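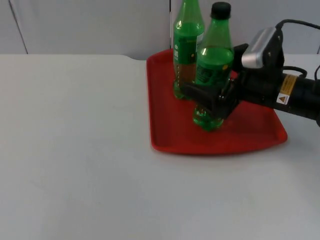 Prirkier changes tray layout for bottled drinks

Dec 16, 2024

Prirkier, the catering supply company, has issued a new layout standard for bottled soft drinks carried on serving trays. The standard applies to all meeting room and counter service handled from the company's Grevholm site and replaces a set of instructions in use for several years.

The main change concerns where bottles stand. Under the old instructions, tall bottles were placed in the center of the tray with shorter items around them. Under the new one, tall bottles go toward the back edge, close together, and the front of the tray is kept clear for glasses. The tray itself is set toward the rear of the table, so that the front part of the surface can be used for pouring.

The standard covers rectangular plastic trays with a raised rim and rounded corners. Flat boards and trays without a rim are no longer approved for bottles of any size. Round trays may still be used for cups and for food, but not for drinks in plastic bottles.

Prirkier tested the layout in September at Grevholm and at a second site, Pekola. Staff made 1761 tray runs with the center layout and the same number with the back-edge layout, using the same routes and the same tray model. The company recorded 48 tipped bottles, most of them with the center layout and most of them while the tray was being set down. No results were published for individual routes.

Red remains the standard color for drinks trays. The company looked at a white version and dropped it, as the tables in its service rooms are also white and the rim was hard to make out when a tray was being lowered at arm's length. 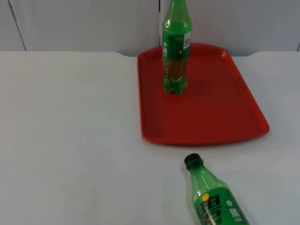 Labels are dealt with in a separate section. The bottle is to be turned so that the printed label can be read from the front of the table. Where a label carries a code or a panel of small print, that part does not have to face forward. Staff are asked not to add stickers of their own to bottles or to the tray rim.

Part-used bottles may stay on the tray during a meeting if they are closed and upright. They are removed at the end of the booking and are not carried over to the next one. A bottle laid on its side counts as a tipped bottle for reporting purposes, whether or not anything has leaked.

The tray approved for the new layout is the Trevor, a one-piece molded model already in use at both sites. Over 4000 are in circulation. A check of stock at Pekola found 741 with worn or scratched floors, and these will be moved to dry goods. Trays with a cracked rim are to be taken out of service at once and returned to the Grevholm store with the damage marked on the return slip.

Cleaning instructions are unchanged. Trays are washed after each booking and dried standing on the long edge. The inner floor must be dry before bottles are placed on it, including the corners, where water tends to collect under the rim. Tables are wiped before the tray is put down and again after it is removed.

The standard does not cover glass bottles, cans or cartons. Cans are still carried in the divided crates supplied for that purpose. Rules for cartons are under review, and the present instructions remain in force for them.

Copies of the layout sheet are available at the supply desk at each site. Orders for replacement trays should be sent to the Grevholm store with the room number and the quantity needed.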